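Gistside Community Help > Small Producers > Bottling and Canning

Short fills on two heads only, rest are fine. Where do I look next?

Posted by Vimala Panicker
Tags: filling, gravity filler, ginger beer, short fills

Hi all, hoping somebody has been here before me. We make ginger beer and a still apple drink, small unit, two of us on the line most days. Bought a second hand Skakeck filler last July, the gravity fed one with the float tank on top. Been good as gold until this month.

Now heads 3 and 6 are filling short. Not by loads, a finger's width under the others, but you can see it when the bottles are stood in a row and the shop that takes most of ours has started sending photos. Other heads all bang on the line.

Done so far:
Swapped the seals on both heads for new ones
Soaked the spouts overnight in the usual caustic, rinsed, refitted
Checked the bottles, all one batch, same neck height
Checked the machine is level front to back (it is, left to right I cant get the spirit level in properly because of the guard)

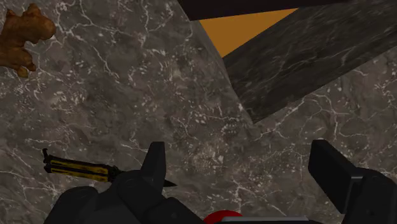
Also it's worse on the ginger beer than on the apple. Same bottles, same settings, same day. With apple head 3 is nearly right and 6 is a bit low. With ginger both are clearly low, and if I stop the line for a brew and come back the first lot after the stop are worse again, then it picks up.

We strain the ginger through a cloth bag but it does still drop a bit of sediment in the tank. That's how people like it, cloudy, so I don't want to filter it down to nothing.

I've got an order of 804 bottles to go out and I'm topping up by hand with a jug at the moment, which is slow and I hate doing it, feels mucky. Is it the vent tubes? The manual just says "inspect vent tubes" and gives no sizes or anything. Or is it the float? Don't want to pay a callout if it's a five minute job.

Thanks, Vimala

Posted by Balakrishnan Sundaram

Vent tubes. Almost certain.

On a gravity filler the bottle stops filling when the liquid reaches the end of the vent tube and the air has nowhere to go. So two things give you a short fill. One, tube is sitting lower than it should, so it stops early. Two, tube is part blocked so the air comes out slow, and the bottle moves on before its full. Yours sounds like the second, worse with the bits in, worse after standing. Sediment settles in the tube while you're having your tea and sets like glue.

Soaking the spout won't shift it if you left the vent tube in place. The caustic never gets up inside, there's an air pocket. You need the tube right out.

Do this:
Drain the tank, air off, power off at the wall and not just the stop button
Undo the collar on head 3, half turn then it drops, mind the spring
Pull the tube straight down, dont twist it
Hold it up to a window and look through. If you can't see a clean round circle of light that's your answer
Thin nylon brush through from both ends, warm water, then your caustic, then rinse until the strip reads clear
Back in, shoulder of the tube hard up against the stop

Last bit matters. If someone (me, twice) puts it back without seating it, it hangs low and you get a short fill on a perfectly clean tube, and you go round in circles for a day.

While you've got 3 out, swap its tube with one from a good head. If the fault moves with the tube it's the tube. If it stays on 3 then it's the valve or the cup underneath. Costs nothing.

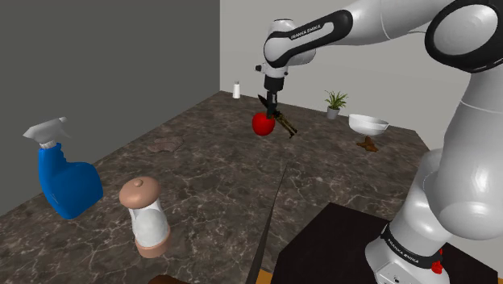 Franka Emika arm over the marble counter, red apple at the gripper

Don't use wire. I know it's tempting. Scratches the inside and then it clogs twice as fast.

On levelness, get the guard off and check it left to right anyway. It would show as a slope across all the heads and not just two, so I doubt it's that, but you'll want to know.

For the cloudy stuff, we fill that last in the day and flush straight after, no break in between. If we have to stop we run a few bottles of water through before starting up. Went from cleaning tubes constantly to hardly ever. A slow stirrer in the tank helps as well, very slow or you'll get froth.

Posted by Padmavathi Pinto

had same on ours (Muvmont though not Skakeck) and it was the springs under the bottle cups gone weak. bottle wasnt lifting all the way so wasn't sealing right. worth a push down with your thumb, compare with the others. new ones were cheap

Posted by Vimala Panicker

Right, update. Took 3 and 6 apart after we finished. Tube on 6 was nearly shut, horrible brown plug in it. Tube on 3 was clean-ish but not seated, there was a gap under the shoulder, must have been me when I did the seals. So one of each, thank you Balakrishnan.

Thumb tested the springs, all feel the same to me but will keep it in mind, thanks Padmavathi.

Ran 70 of the ginger this morning and all level. Haven't tried the stop and start yet. What brush size did you use? The one I've got is a baby bottle straw brush and its a tight squeeze.

Posted by Balakrishnan Sundaram

Straw brush is what I use. Trim the bristles a bit with scissors.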